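3.2 Collecting the folding demonstrations

The garment task was carried out by the students of the Medow robotics course as the second half of their term project. The first half covered rigid objects (cups, blocks, lids) and is reported in Section 3.1. Students worked in pairs. One student held the two-finger gripper and performed the fold, and the other laid out the garment, started and stopped the recording, and filled in the log sheet. The pair switched roles after every 30 demonstrations.

We used the handheld gripper design from the Zostotine kit with two changes. The stock rubber pads were replaced with softer ones, which the students had asked for after trying to pick up thin cloth in the first week. We also moved the markers on the fingers closer to the pads, so that both stay in view of the wide-angle camera when the fingers are nearly closed. Finger opening is computed from the distance between the two markers in each frame. Frames in which only one marker is found are filled in by linear interpolation, up to a gap of 18 frames. Longer gaps cause the whole demonstration to be dropped.

Each demonstration started from one of four garment states, drawn at random from a deck of cards: flat, half folded, bunched at the waist, or dropped. The student doing the layout was told to match the state only loosely. For the jeans, the goal was one leg over the other, then the hems brought up to the waistband, then one more fold across the middle. Towels and T-shirts had their own fold orders, given in Appendix B.

Jeans took longer than any other garment. The seams around the waistband and back pockets are stiff, and a grasp that catches only the top layer tends to slide the cloth along the table without lifting it. Several pairs learned to push the fingertips down into the denim before closing, and this shows up in the data as a short pause at full opening. We did not ask for the pause and did not remove it. A policy trained on these demonstrations repeats it, also on towels, where it is not needed.

In total the class recorded 300 jeans demonstrations, of which 28 were dropped for marker gaps or for a missing log entry. The remaining ones were split by pair, so that no student appears in both the training set and the test set. This split is harder than the random one used by Chan, and the numbers in Table 4 should not be compared directly with results on the Grotwood set.

All work was done on ordinary tables in the teaching room. No attempt was made to keep the background fixed between sessions, and lighting changed with the time of day. Figure 3 gives a view from the gripper camera during the jeans task, with both finger markers visible and the pads over the denim below the back pocket.

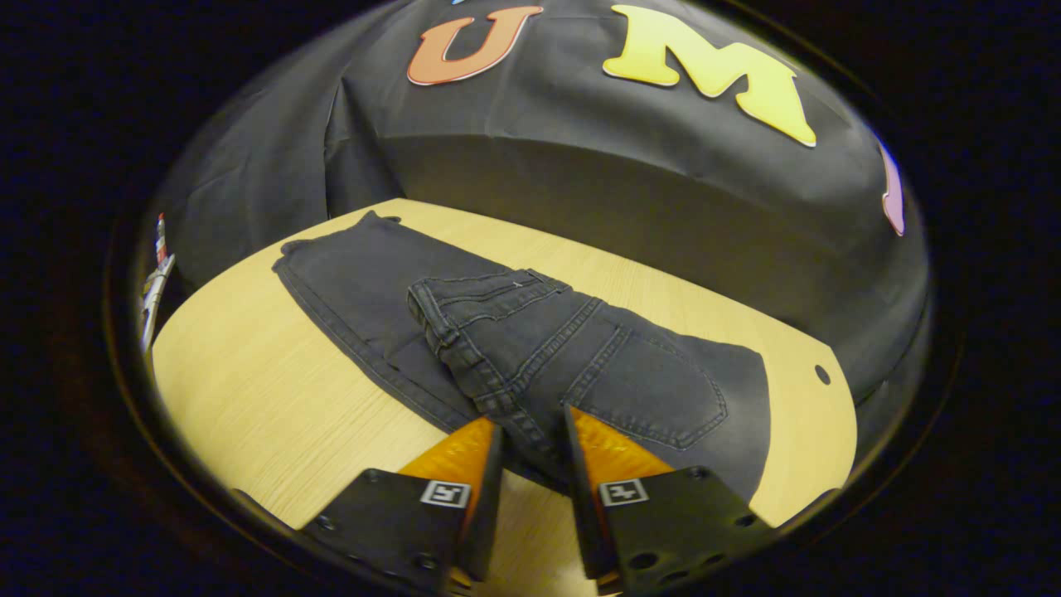

Figure 3. Gripper camera view in the jeans task, with the fingertips over the folded denim.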